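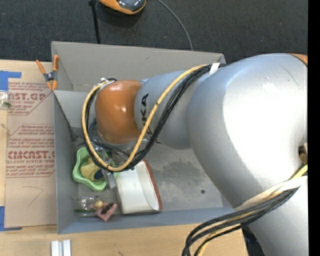 The Gray Bin Has Won

At some point in the last few years, the wicker basket lost. So did the hatbox, the vintage wine crate and the linen cube with the leather tab that came off in your hand. The object now holding American households together is rectangular, open on top and gray, and it has the personality of a parking structure.

Manee Sombatkul owns 7 of them. She bought the first in April to deal with her kitchen table, a nice pale wooden one she had not seen the surface of in months. The bin went on the table. Everything on the table went into the bin. "For one evening I was a person with a clean table," she says. "Then I was a person with a bin on the table."

This is the stage most owners get stuck at, according to Montri Chareonsuk, who runs the home-organizing outfit Skirncombe out of his garage and has strong feelings about lids. He is against them. A lid, in his view, is a way of telling yourself you've finished. An open bin keeps nagging. You walk past with your coffee and there's the phone charger, the single glove, the letter from the dentist, all looking up at you.

His method for emptying one takes an afternoon and a certain coldness. Put the bin on a table at waist height, never on the floor, where you will sit down and start reading old birthday cards. Take things out one at a time. Do not tip. Tipping feels efficient and leaves you with the same mess, now wider. Anything you can't name goes back in, and you get one bin of those for the whole house.

Yaowalak Petchrat tried it and came away with a bin of unnamed things and a new respect for gray. She had wanted the Kumari baskets, handwoven, in a color called oat. They shed on her sweaters. Gray plastic sheds nothing. It doesn't go with the room, but it doesn't argue with it either, and scuffs on it look like part of the plan.

Her brother-in-law, Sombat Mahawong, remains a holdout. He keeps his cables in a drawer, coiled together since the beginning of time, and says he knows where each one is. Asked to produce the one for the printer, he went quiet for a while and then offered everybody lunch.

Manee has her table back now, mostly. The bin moved to a chair.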